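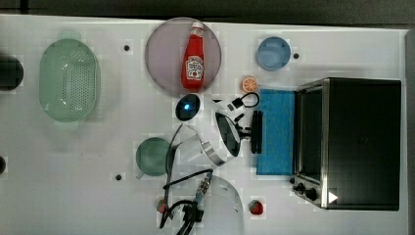 Kitchen Table Task: Recording Practice Runs
Randthorpe Robotics Club — Student Handbook, Unit 2

Last revised 2026-10-14

This page covers setting up the table, driving the arm by hand, and saving runs that the training group can use. Read the arm safety sheet first. Students who have not signed it may reset the table but may not drive.

Before you start

One student drives, one resets the table, and one keeps the log. Trade places after every 13 runs. The person on the stop button does not hold anything else.

Open the Flikach recorder on the bench computer and sign in with the team account. Check that both views are live, the one from above the table and the one from the wrist. If the wrist view freezes, close the recorder, reseat the cable at the computer end, and open it again. Do not pull on the cables at the arm.

Step 1. Set out the table

The large items stay in the same general area for a whole session: toaster oven on one side, colander on the opposite side, and the plate with the ketchup bottle toward the back. Small toy food is moved between runs. Leave enough room beside each small item for the fingers to come down on both sides. Strawberries may be placed close to the arm base, but expect a harder reach.

Step 2. Home the arm

Press Home in the recorder and wait for the status line to read Ready. Hands stay off the table from this point until the run is saved.

Step 3. Pick the task line

Each run has one task line, read from the Ferneo task list. Type it exactly as printed. A run with a changed task line gets sorted into the wrong group, and fixing it by hand is slow. In September we lost most of an afternoon to "bowl" and "dish."

Step 4. Line up over the item

Bring the gripper down from directly above, with the fingers open. Watch the wrist view for the last part of the move; the overhead view hides small items behind the arm. With small pieces, one finger can cover part of the item in the wrist view. Shift sideways a little until you can judge the gap on both sides, then lower. 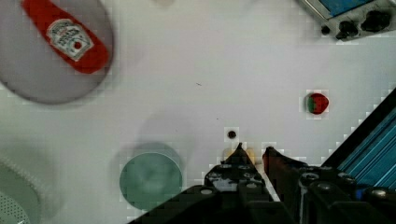 Step 5. Close, lift, place

Close slowly. Lift straight up before moving sideways, or the item will drag. If the grip slips, open, back off, and try again in the same run. Recoveries are useful and should be kept. Stop the run only if the arm touches the oven or an item leaves the table.

Step 6. Save and log

Press Save, mark the run good or bad, and write the run number on the log sheet. The Fiore drive holds 2,971 runs as of this revision, 169 of them marked bad. Bad runs are kept — do not delete them.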